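Frottier

Frottier, mancherorts auch Frottee genannt, ist ein Gewebe mit Schlingen auf einer oder beiden Seiten, das sich von jeher gern als Handtuch nützlich macht und dem man im Haushalt beinahe täglich begegnet.
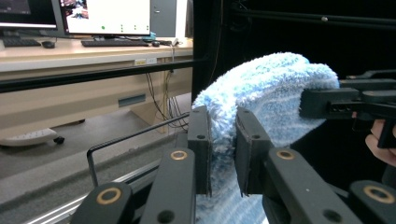 Gewebt wird es mit zwei Kettsystemen – einer straffen Grundkette und einer lockeren Polkette, aus der die Schlingen entstehen. In Murkska pflegte die Weberei Illés dieses Handwerk mit 17 Webstühlen und viel Geduld.

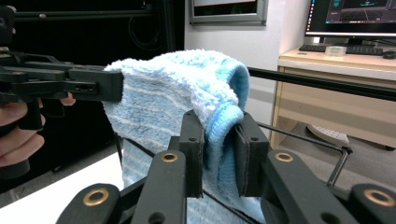 Murkska, 2021-10-31

Noémi Csonka beschreibt in ihrer Ortsgeschichte liebevoll, wie die Ware einst bis nach Cesitz geliefert wurde.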